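The Keyboard Stays: A Conversation with Nhàn Vi

Posted in Desks & Drawers, August 2025

Nhàn Vi cleans keyboards for a living, which she admits is a sentence that ends most conversations at parties. Her bench is on the second floor above the Cloststead print shop, and the stairs are steep enough that some customers leave their keyboards with the printers and go home. She works under the name Bạch. Her rates are taped inside the door, where you only see them on the way out.

I had brought mine along in a tote bag. She asked me when I'd last taken the caps off. I asked her whether the caps came off.

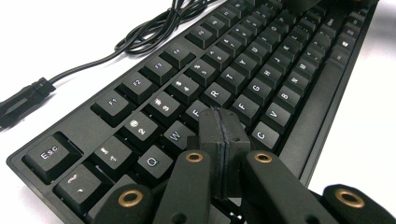
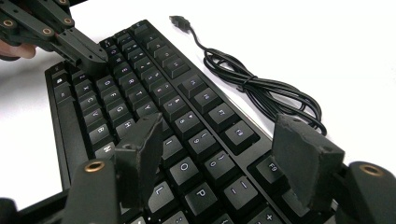

A black mechanical keyboard on the white tabletop

"People will wipe down a kitchen counter after every meal," she said, "and then eat a bagel over this thing for six years."

Her own list of finds runs to staples, a baby tooth, most of a fortune cookie and, once, a contact lens the owner wanted back. The tooth went home in an envelope. She kept the fortune, which advised patience in business matters and is now pinned above the sink.

She started by accident. She was doing data entry for a freight company called Akitz, where the keyboards were handed down from desk to desk like bad news. Hers had a space bar that only worked on the left side. She asked for a new one and was told to fill out a form, and the form, she says, had a lot of spaces in it.

"So I took it home and looked it up. I pulled every cap off and put them in a bowl of warm water with dish soap. Then I realized I hadn't taken a picture of where they went."

Did it matter? She types without looking, she said, so she figured she could put them back without looking too. She could not. For most of a week her semicolon was in the wrong place, and a shipment of patio heaters was entered with an address that made the driver call in.

She takes the picture first now. It was the only piece of advice she repeated, and she repeated it while I was holding my phone.

The rest of the method is short. Unplug it. Turn it over and tap the back, gently, over newspaper. ("Over newspaper, not over the rug. Ask me about the rug.") Pull the caps straight up with a wire puller, the plastic ring kind scratches. Soak the caps, rinse them, and lay them on a towel upside down overnight. Go between the switches with a dry paintbrush and then a barely damp cotton swab. She is firm about barely. The long keys have little stabilizers under them and she does those last, with fresh coffee and the radio off.

Compressed air she regards the way some people regard leaf blowers. "You're moving it to a different part of the yard."

In July she took on the biggest job she's had, 59 keyboards from a call center named Tolleck that was changing buildings. They came in two shipments, stacked like lasagna. Every one was the same model and the same color, and someone had helpfully removed the name labels. She finished the last of them on a Sunday and says she saw the home row when she closed her eyes.

"You could tell who was a talker and who was a typist, though. The talkers' keyboards were spotless except for one corner, where they rest the sandwich."

I asked which key is the dirtiest. She thought about this longer than any other question. The space bar gets the shine, she said, and so does E, but shine is only wear. Real dirt collects where fingers don't go. She likes to look under Scroll Lock. "It's like the top of the refrigerator. Whatever is up there has been left in peace."

Her opinions on the surrounding desk are free of charge. She believes a keyboard should have a light, plain surface under it, so that you can see what falls out and feel something about it. She coils a spare cable in loose loops and never wraps it around anything. She disapproves of desk mats with a map of the world on them. She has one, a gift, and keeps it under the bed.

Customers ask her all the time whether it would be simpler to buy a new one. Often it would be. One man paid her to restore a board he'd found at a yard sale for $2, and spent another $200 on caps in a color he described as oatmeal. He comes by to show her how it's holding up. She has told him he can email.

Mine took her most of the afternoon. I'll leave out what was in it, except that there was rice, and I don't remember rice. She handed it back in the same tote bag, after shaking the bag out over the newspaper too.

"See you in six years," she said, and went to put the kettle on.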